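Taking apart an old desktop: notes from the Nunen repair room

The February bench session was given over to desktop towers, and we had more people than stools. For those who could not get in, and for those who asked for the steps in writing, this is the order we work in when an old office computer comes to us for parts. Perihan Güler led the session and has checked what follows.

Most of the towers we get are business machines that were bought in batches and retired in batches. They come in with the drives wiped or already pulled, usually without a keyboard or a power cord. Some still run. If a tower starts up and has enough memory to be useful, it goes to the Muvon shelf and gets cleaned up for reuse. The rest are stripped. A machine with a dead board can still give up a good power supply, a fan, two drive rails and a handful of cables, and those are the things people come in asking for.

Before you open anything

Unplug the power cord and press the power button once to drain what is left in the supply. Take off rings and bracelets. Clip on the wrist strap and fasten the other end to bare metal on the chassis, away from painted surfaces. Put a sheet of paper next to you and write down the tag number of the machine. Every part that comes out gets that same number on a strip of masking tape.

Blow the dust out at the back door, and hold the fan still while you do it. Several of the machines in February had a felt of gray lint over the heatsink and we ended up with most of it on the floor.

Opening the case

Lay the tower on its side so the interior faces up. On the office models, the side cover is held by a latch or by two screws at the rear. Slide it back a little and then lift. If it sticks, look for a padlock loop or a third screw before you pull harder. Stand the cover against the wall where it will not be stepped on.

Leave everything connected and look it over first. The power supply is normally in a back corner. The drives sit in cages at the other end, and between the two is a run of cable that looks worse than it is. Take a picture with your phone before unplugging anything. It costs nothing and it saves an argument later about which plug went where.

Memory and processor

Memory comes out first. Push down the clips at the ends of the slot and the module lifts. Hold it by the edges and put it straight into an antistatic bag. Do not stack loose modules on the table.

The heatsink is next. Undo the screws a little at a time, going corner to corner, so the pressure comes off evenly. If the old paste has set hard, twist gently until it lets go. Once the heatsink is off, push the lever down and out to the side, let it rise, and open the metal bracket. Lift the processor straight up by its edges. On some boards the contacts are in the socket itself, and they bend at the lightest touch. A bent contact is the most common reason a good board ends up in the scrap bin, so keep fingers, screws and sleeves away from it. If you have a plastic socket cover, snap it on right away.

The board in this tower has a green base and a single long blue expansion slot. Its CPU socket is empty with the bracket flipped open, and there is nothing in the two black RAM slots.

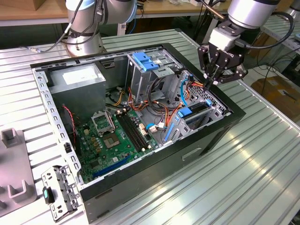
Cables and drives

Power and data cables share the same space in these cases, and it is easy to pull on the wrong one. Start at the drive end. Hold the plug by its body and never by the wires. The flat data connectors may have a small metal spring that has to be pressed in. The power connectors on drives have no latch but can be very tight, and rocking them slightly from side to side is fine.

The big power connector on the motherboard has a latch on one side. Squeeze the top of the latch and pull straight up. There is usually a second, smaller one near the processor that people forget, and they find out when the power supply will not come free. The small white plugs are fragile. Use your fingernails, not pliers.

Many office towers use colored plastic for the parts meant to be moved by hand. Blue latches and blue rail clips are the ones to look for on this kind of case. Press the latch, slide the drive out, and put the rails back in the empty bay so they stay with the case. Loose rails with no home have filled an entire drawer of ours, and we cannot match half of them to anything.

Any drive that turns up goes directly in the locked Ako box at the front desk, even if the donor says it is blank. We do not read drives and we do not sell them untested.

Power supply

The power supply comes out once every cable is free. Expect four screws at the rear and possibly a tab inside the case that has to be pressed. Support the unit with one hand while you take out the last screw. Never open the power supply itself. It can hold a charge long after it is unplugged, and there is nothing inside that we use. Write the wattage from the label on your tape and coil the cables loosely with a twist tie.

Where things go

Screws go in the muffin tin, sorted by thread. Boards go in bags, flat, in the gray crates under the window. Brackets and bare metal go in the scrap barrel unless they belong to a case we are keeping. Cables are tested at the end of the month, and anything with a cracked plug or bare wire is cut up for copper.

The scrap is picked up by Nasution, who take bare steel and mixed boards separately. Please keep them apart. Last time they sent back nearly 50 pounds because there were plastic front panels in with the steel.

Next session

The next bench session is in March and starts at 3 in the afternoon. We will do laptops, which need smaller screwdrivers and more patience. There is room for people at all levels, but put your name on the sheet by the front desk so we know how many wrist straps to set out. Bring reading glasses if you use them. We also need small boxes with lids, antistatic bags in any size, and another good lamp for the end bench.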